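Most teams gathering demonstrations for a learning system still report one number, the episode count. Ours was 1,906 at the end of November, and it says very little about what the policy can learn.

At Delthorpe we sorted those episodes by the state of the cloth at the first step. Flat or loosely draped starts made up most of them. Tight knots accounted for 17. The operators were following the protocol, which asked for a reset after every run, and a quick reset produces the same easy start over and over.

I would cut the total and fix the starting states in advance. Hendrik Msimang argues that volume evens this out. It does so only if the starts vary — and under a quota per shift they don't.

Dark fabric deserves its own quota. Against a bright background the wrist view loses the gaps between folds, and those gaps are where a finger has to go. Elmarie Oosthuizen now logs cloth color and knot type before each run. It adds eight seconds. I consider that cheap.

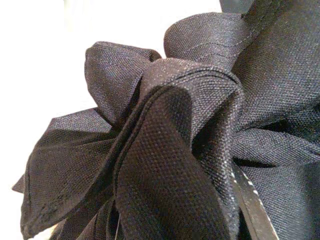
Wrist view of a tight knot in dark woven cloth, with deep shadow inside the central loop.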